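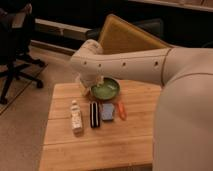
Robot arm over a green bowl on a light wooden table

Search this book Enter a word or phrase Go

Chapter 2
How Neighbors Make Treaties

Pushpa Joshi

The Spanos River starts as snowmelt in the hills of Pallance, runs south past three mill towns and a great many cherry orchards, and then crosses into Povau, where it waters almost everything people there eat. The two countries have different languages, different parties in power and very different ideas about who should pay for a dam. They have also kept a water treaty going for 30 years. How on earth did they manage it?

I love this question, and I hope you will too by the time we reach the end of the chapter. Treaties can look like the driest reading in all of politics (numbered articles, long sentences, signatures in blue ink), but every one of those articles was once an argument between people who were tired and hungry and wanted to go home with something to show for it. Once you learn to hear the argument behind the wording, you can't stop hearing it.

Chapter 1 dealt with what a state is and who gets to speak for it. Now we put two states across a table from each other. We will follow the Feltell Agreement, the treaty that shares out the water of the Spanos, from the first angry letter to the vote that nearly sank it. The two countries and their river were drawn up for this course, and students have been fighting over that water ever since!

The letter came in December, after a dry fall. The foreign minister of Povau wrote that farmers in the southern valley had lost their winter wheat, and that the new reservoir upstream was to blame. Pallance wrote back that the reservoir was on its own land and that the rain was nobody's fault. Read those two letters side by side (they are printed in full in section 2.1) and you will notice that neither one makes a threat. Both leave a door open. Povau asks for "an exchange of figures," and Pallance agrees to it in the very last line, almost as if it hoped its own newspapers would stop reading before they got that far.

Newspapers matter a great deal in this story. A minister who negotiates abroad is always negotiating at home as well. The government of Pallance held its majority with the help of a small farmers' party, and the farmers' party wanted the reservoir full. In Povau an election was coming, and the opposition had already put the dry riverbed on its posters. So each side walked into the town hall at Feltell with two audiences: the people in the room, and the people who would read about it over breakfast.

Political scientists call this a two-level game. It is a wonderfully useful idea, and we will come back to it in almost every chapter. The basic point is simple. A deal has to be good enough for the other country and also good enough for the parliament that must approve it. The deals that pass both tests make up what is called the win-set. Sometimes the win-set is large and the talks are over in a week. Sometimes it is tiny. And sometimes a clever negotiator makes her own side's win-set look smaller than it is -- "I would gladly sign, but my parliament never will" -- and gets a better price for it.

At Feltell the whole thing came down to one number, the flow that Pallance must let through in a dry month. The final text was short. The committee debate on it fills 300 pages, and parts of it are very funny. You will find a few of the best exchanges in section 2.3.

Words to know before you start

Ratification: the formal approval of a treaty, often by a vote in parliament.
Win-set: all the agreements that would be approved at home.
Side payment: something offered on another subject to make a deal easier to accept.
Reservation: a statement by a state that it does not accept part of a treaty.

Before you read on

Take 20 minutes and write two short speeches on the same draft treaty, one for the parliament of Pallance and one for the parliament of Povau. Keep the facts the same in both. Then trade with a partner and mark every sentence that could not safely be read aloud in the other capital. Hang on to your pages -- you will need them in section 2.4, when the vote is called.

2.1 Two Letters and a Dry River

Contact the author | Copyright Pushpa Joshi. All rights reserved. | Back to top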